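Robot Rules! How people and robot arms share a table

Robots are strong. Really strong. And they don't get tired, or bored, or say "ouch". So anyone who works near one needs rules. Same as crossing the road, or using the big scissors.

We got these from the Rundport Robot Club rule book, 8th May version. The whole book has 101 rules!! Don't worry, just the main ones here.

Rule 1. Know where the arm can reach

Every robot arm has a reach. Think of a dog on a lead. It can go so far and no further. Grown-ups call this space the "work zone". Before you start, find out where it ends. Some clubs stick tape on the floor. At Bruritz they paint it yellow.

Not sure if you're in the zone? Then you are. Step back.

Rule 2. Slow near people

When a person is close by, the robot should move slowly. Slow means time to move your hand. Slow means a bump is only a bump. A robot called Starari has two speeds, one for when it's alone and a much slower one for company. Guess which one it uses most.

Rule 3. Watch the bendy bits

Fingers, elbows, anywhere that folds. These are pinch points, and your skin can get caught in them, like in a door. Robots have plenty. Some joints get a soft rubbery cover with folds in it, a bit like an accordian. The cover bends when the arm bends. Still don't poke it.

Metal hands need extra care. Hard fingers, lots of little hinges. Keep your own fingers on your own side of the table, unless the grown-up in charge has said it's ok.

Rule 4. Think about what's on the table

Only put out what the job needs. A bottle of orange juice can roll if it's on its side, so lids on tight. A laptop should be shut if noone is using it. And the robot hand should come up to things gently, not whack into them.

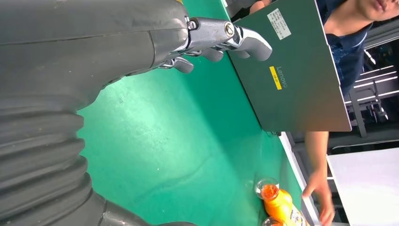
Rule 5. Know the big red button

It's called the emergency stop. Press it and the robot stops. You are always allowed to press it if you think something is wrong. Even if you turn out to be mistaken! Never a telling off for that.

After a stop, two people check the table before anything starts again.

Rule 6. Tie it back, tuck it in

Long hair, scarves, dangly sleeves, necklaces. All tucked away. Short sleeves are good.

Words to know

Work zone: all the space a robot can reach.
Pinch point: a place where something could get squashed.
Emergency stop: the button that makes it all stop.

More rules coming in September. Next one is about batteries.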